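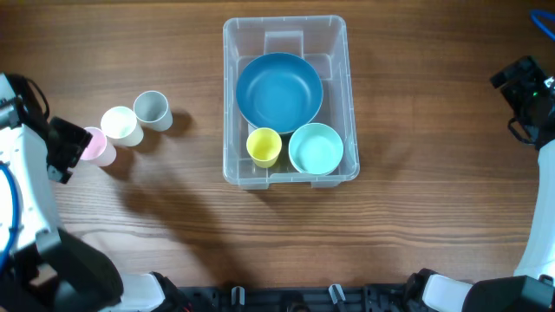
Pevmont's swap shelf is moving, and it's getting bigger

If you've been to the Pevmont library lately you've probably squeezed past the swap shelf, that wobbly thing by the side door where people leave dishes they don't want and take home ones they do. I've gotten most of my kitchen from it (including a gravy boat I have used exactly once). So I was pretty happy to hear this week that it's getting a real home!

Starting in February, the shelf moves into the old De Graaf shoe store on the corner, the one with the green awning. The store has been empty for two years and the owners are letting the library use the front half for free through the summer. The back half stays locked while the roof gets fixed.

I stopped by to ask how big the thing has gotten, and the answer surprised me. The library says 800 items went through the shelf last year, most of them bowls, cups and plates. In its first year it was 140. Glass lids are the one thing they can't get rid of, so if you've been missing a lid, go and look, please, there's a whole crate.

The new place will be open in the afternoons until six, plus one morning a week that hasn't been picked yet. The rules are staying pretty much the same. Bring things clean, nothing cracked, no knives, and take as much as you'll use. You don't have to bring something to take something, which I know confuses people, my own neighbor included. Small appliances still aren't allowed, though the library told me they get asked every single day and might try a toaster-and-kettle table later on.

Getting the place ready will cost a bit. The paint and the lights come to $71 a month spread over the year, and Greltomen, the hardware store across the street, is covering the first half of that. The rest comes out of the library's book sale money. I asked if that means fewer book sales and got a firm no, so relax, the big spring one is still on.

The bus folks should know that the Sanen line stops right outside, on the awning side, so hauling a box of plates over is a lot easier than it was with the library stairs. Parking is the same mess as ever.

Drop-offs at the library end when the shelf moves. Until then the side door is still the place, and they'd love it if you stacked your stuff in something sturdy, with the heavy pieces on the bottom. I'm bringing back the gravy boat.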